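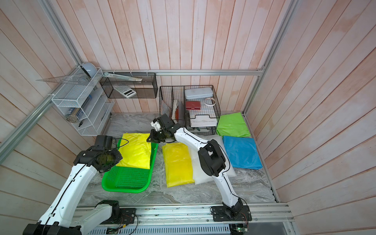 **Band and crew meeting, Ulo tour — June 7, 2025**

Present: V. Sequeira (chair), all Ulo members, sound, lighting.

1. Previous minutes. Approved with one correction: the Pritberg load-in is at the side door.
2. Bragança show. Capacity confirmed at 400, with 200 tickets held for door sales. House PA to be used; monitors supplied by us. Stage plot version 2 replaces all earlier copies.
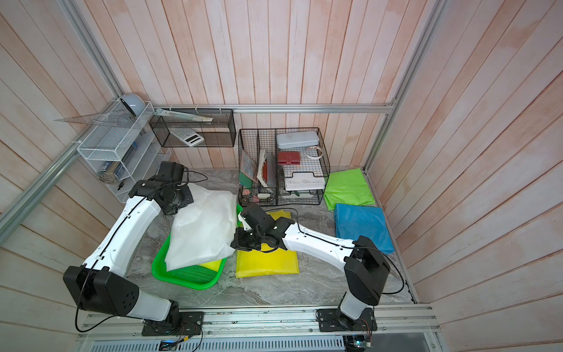

3. Support act. Clovent accepted a 30-minute slot — shared drum kit, own cymbals. Line check only.
4. Merchandise. Stock stands at 856 items. Reorder of shirts deferred to August.
5. Action. Vitória Sequeira to send the revised input list to both venues.

Meeting closed 4:40 p.m.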